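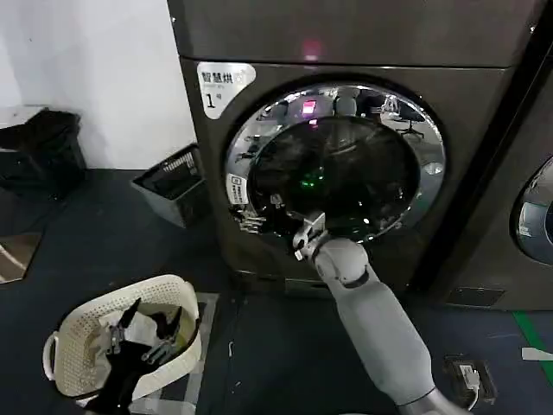 How do you show a robot a job it has never done before? You do the job yourself, through the robot's own arms, over and over, until there are enough good goes for it to learn from.

I put that to one of the operators at Prulico, a small outfit in Cistesholm that has been teaching a two-armed machine to do the laundry. She asked me to leave her name out ("my mum would frame it"), so I have. We talked over a pot of very strong tea, and I'd barely got my notebook open before she was off.

"People think I'm programming it," she said. "I couldn't program a doorbell! I used to drive a forklift. I hold two handles, I move my hands, its hands move, and everything gets recorded."

So it's like a video game? She pulled a face at that one. "A bit, for the first hour. Then your shoulders start to hurt."

The job goes like this: open the dryer, get the clothes from basket to drum, shut the door. One full go is called an episode, and when I visited they had 833 of them saved. I said that sounded like plenty. She laughed, quite a lot, and told me the dryer door alone had eaten most of April.

"A door is horrible," she said. "You and I just pull it. You feel it give and you ease off without thinking. I can't feel anything through the handles, so I'm watching the edge and guessing. If I yank, the robot learns to yank."
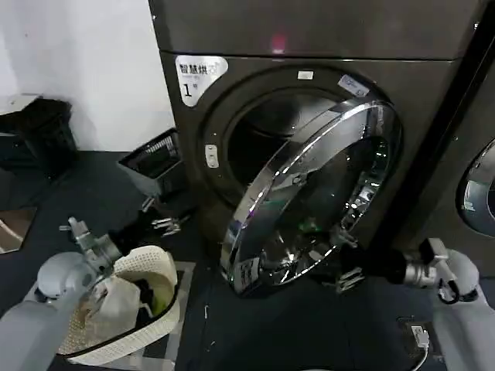
Door open, laundry still in the basket: both arms at work at the dryer.

I asked what makes a bad episode, expecting her to say dropping things. She doesn't mind drops at all, as long as she picks the thing up again, and she'll even drop a sock on purpose now and then so the robot gets to see a recovery. It's dithering she can't stand. If she hovers over the basket for 3 seconds wondering which bit of cloth to grab, the robot will learn to hover too, and she bins the whole go.

They also tried teaching by hand, which means standing next to the arm, taking hold of it and walking it through the movement. She liked that (so would I, it sounds rather sociable). "You get a lovely feel for it. But I've only two hands, and moving both arms properly that way takes two people, and then you're bumping elbows. Remote is lonelier but it's tidier."

The software that turns all those recordings into something the robot can try alone is called Viveck, and the handles come from a supplier called Chettiar. She was kind about the first and less kind about the second, and I was asked not to print the word she used about the left trigger.

And when it tries by itself? "I can't watch," she said, and then admitted she always does. "It does this little tilt of the wrist before it goes for the cloth. That's me. I do that! I never knew I did it until I saw it coming back at me."

They have 9 operators now, and she reckons she can tell whose habits she's looking at within one go. Next on the list is folding, which she's dreading. I asked if she does her own washing any differently these days.

"I open the door more slowly," she said, and went to put the kettle on again.

Contact us | © Cistesholm interviews, May 2, 2025 | Back to top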